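Villbridge lettering workshops to move into former Prolard showroom

Tue 14 July

A set of evening workshops in hand-cut lettering and sign-making is to move into the old Prolard furniture showroom in Villbridge this autumn, after the town council agreed a lease on the ground floor of the building.

The classes have been held in a back room at the Olta arts centre on Mill Lane since 2004. They will carry on there until the end of August and open at the new address in September.

Janaka Kumarasinghe, who runs the workshops, said the present room was too small for the numbers now signing up. Places on the spring course were gone within two days of booking opening, and 30 people were left on the waiting list.

"We have been turning people away for three years," he said. "At Olta we can fit one group at a time, and they have to clear everything off the benches before the choir comes in at eight. In the new place the work can stay out overnight, and that makes a big difference if you have just glued or painted something."

The showroom has stood empty since the furniture firm left the town. It has large front windows on to the High Street and a loading door at the back. The council has agreed to let it to the workshops at a reduced rent for the first two years, on condition that the windows are used for displays and that at least one session a month is free to residents.

The courses cover painted shop signs, lettering for fetes and school plays, and cut-out letters in card and foam for mounting on walls or cloth. Beginners start with plain capitals and spacing before moving on to curved lines of text, mixed sizes and borders.

Mr Kumarasinghe said spacing was the part most people found hardest. "They come in wanting to do something fancy with the shapes of the letters. Then they put up a word and the gaps are all over the place. We spend the first two evenings on nothing else."

Pale borders are taught early in the course, as they help coloured letters show up on a dark cloth.

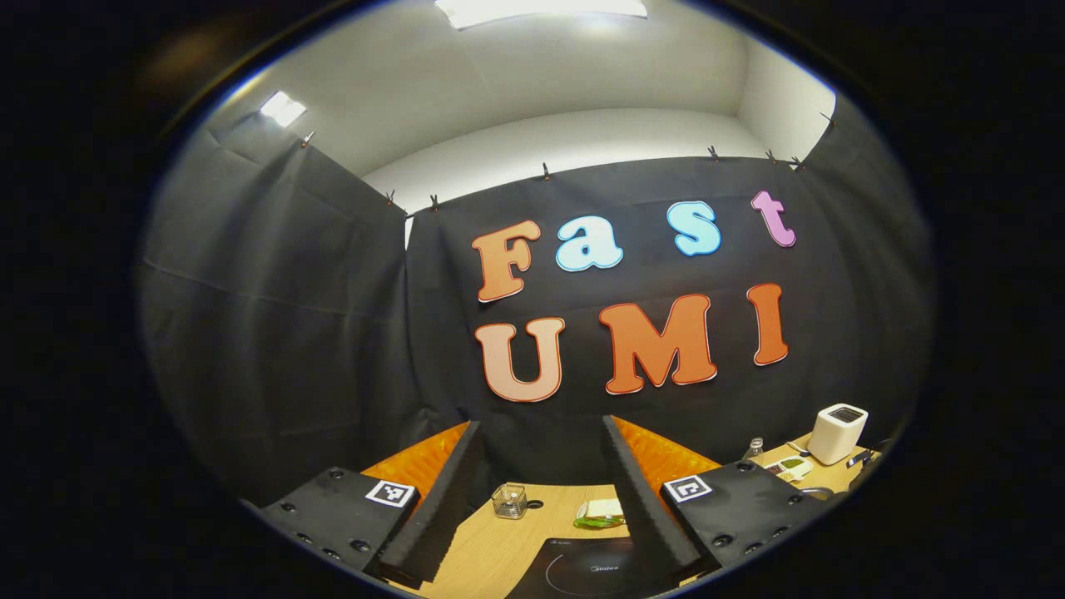

Issue 100

Work on the showroom is due to start next week. The old carpet will be taken up, new lighting put in over the benches and a sink fitted near the loading door. A ramp will be added at the front entrance, where there is now a single step. The council is paying for the ramp and the lighting. The rest of the cost will be met from course fees and a grant from the Ishida Foundation, which has supported craft teaching in the town before.

Natsumi Kobori, who teaches the Saturday class for children, said she hoped the new building would bring in people who had never been to the arts centre.

"A lot of people in Villbridge don't know we exist," she said. "You have to go through the cafe and down a corridor to find us. On the High Street they will see the letters in the window and come in and ask."

She plans to run the Saturday class twice, with an early session for under-tens and a later one for older children. A class for adults who already know the basics will be held on Wednesday afternoons.

Some traders had asked the council to keep the showroom as a shop. Two objections were received while the plans were on view, both raising the loss of retail space and one also mentioning parking. Council officers said the building had been marketed for sale or rent for eighteen months without a firm offer, and that the car park behind the library had enough room in the evenings.

The lease runs for five years with a break after the second. If the workshops leave, the building will go back to shop use without the need for a new application.

The Olta centre has not yet decided what to do with the back room. A spokeswoman said it would be used for storage over the winter while the stage is repaired, and that local groups looking for a regular meeting space should get in touch with the office.

Booking for the autumn courses opens on the first of next month, in person at the arts centre or by telephone. The fee for a ten-week course stays the same as last year, and card, foam and paint are included. People taking part are asked to bring their own craft knife and an apron. Those already on the waiting list will be contacted first and will have a week to take up a place.

An open day will be held at the showroom before the first classes begin, with short demonstrations through the afternoon.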